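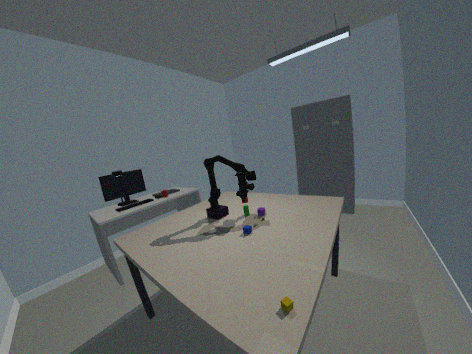 23rd July, Plomcombe, back bench

Sim build is running again after I rolled back the contact settings. Keeping the notes in one spot this time so Nam-gil doesn't have to dig through my messages for them.

Ran the block stacking task in batches of 100 with the start positions shuffled each time. Red onto green is the one I care about, because the green block is narrow and stands taller than it is wide, so the arm has very little top face to aim for. That makes it a decent stand-in for the tall cartons that come through on the Bruvham line, the ones that tip if you look at them sideways. Purple and blue are in there as clutter near the target. Yellow gets thrown well out on the table in some of the starts, and then the planner has to think about reach as well as grip.

First batch with the old release height: 53 clean stacks. I was hoping for better but I'm pretty chuffed, given that in March we couldn't get the thing to let go without flicking the block across the table! Most of the misses were the same miss. The fingers open a touch early, the red lands on an edge, green goes over. Dropped the release height and slowed the last bit of the descent, and the second batch is cooking while I write this.

Arm shadow is long in this lighting setup and goes right past the blue cube. Adjoa asked whether the vision side would mistake dark patches on the tabletop for objects. Good question, no idea yet. Put it on the list: same starts, same seeds, overhead light moved, compare.

Now the bit I really wanted to get down, from yesterday arvo at Bruvham.

Spent a couple of hours with the packing crew while Adjoa walked them through what the Myung cell will do and what it won't. Short version: the cell takes the carton lift at the end of the line, which at the moment is a person turning from belt to pallet up to 690 times a shift. Everybody on that station gets sore. They rotate off it every couple of hours and the roster is built around that rotation, so once the lift goes, the whole roster changes shape. I hadn't twigged to that at all. I'd been thinking of it as one job at one station.

What they wanted to know, as near as I can remember it:

Who clears a jam, and do you have to be signed off to do it? (Yes, signed off. Adjoa wants all 9 of the day crew trained, and paid at the higher grade once they are. Still waiting on Dastau to confirm the grade.)

Can you stop it without getting in trouble? One bloke asked this twice. On the old wrapper, every stop got logged against the operator's name, and people learned to let it run badly. I want that out of our logging before we go anywhere near the floor. Log the stop and the reason, leave the name field off. It's a tiny change in the code and I reckon it matters more than anything I've done to the gripper this month.

What happens to the chat? The end station is where the two lines meet and people have a yarn at changeover. With guarding around the cell there's no spot to stand. Nam-gil had a sketch going on the back of the agenda before the meeting finished, with the fence pulled in on the aisle side and the checking bench moved round to face both lines. Costs us some reach at the far corner of the pallet. I think we can wear it. Need to try it in sim with the real pallet size before I promise anyone.

They also know heaps that isn't in our spec. Cartons from the early run come off the belt with the flaps still springy and won't sit flat until they've had a minute. The crew all do a little press with the palm before they stack. We have no press! Could be a dwell with light downward force after placing, and I could rough that out with the blocks this week: set red down, hold, push slightly, then release. It might even fix the tipping.

Second batch finished while I was typing. Haven't scored it yet, but scrubbing through quickly I can see green staying upright a lot more often. Very happy with that.

To do:
Score batch two, same criteria as batch one
Moved-light run for Adjoa
Name field out of the stop log
Press and hold before release, blocks first
Fence sketch into sim with proper pallet dimensions (Nam-gil to send measurements)
Ask Bruvham if two of the crew would come over to Plomcombe and watch a session. They'd spot things in the first ten minutes that I've been staring past for weeks.

Left the sim machine on overnight, please don't shut it down.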